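Crumbs in bed: where do you stand?

gera_g
Posts: 694
My wife says toast in bed is grounds for divorce. I say that's what sheets are for. Thoughts?

dinden_dan
Posts: 103
Your wife is right. Toast belongs over a sink, where you can eat it standing up and miserable like an adult.

sinen77
Posts: 197
Disagree. Crackers are the problem. Toast is practically soft furnishing.

dinden_dan
Sourdough crust. I rest my case, on top of it, all night.

nanna_r
Strip the bed and go over the quilting before the clean sheet goes on. Two minutes. 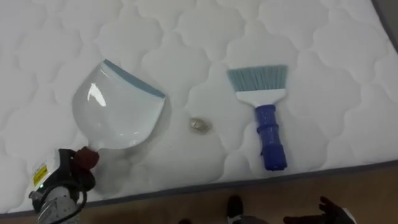

And butter the toast right to the edges, it sheds less. Soup is still banned in our house.

gera_g
Who was having soup?

nanna_r
My husband. January. We don't discuss it.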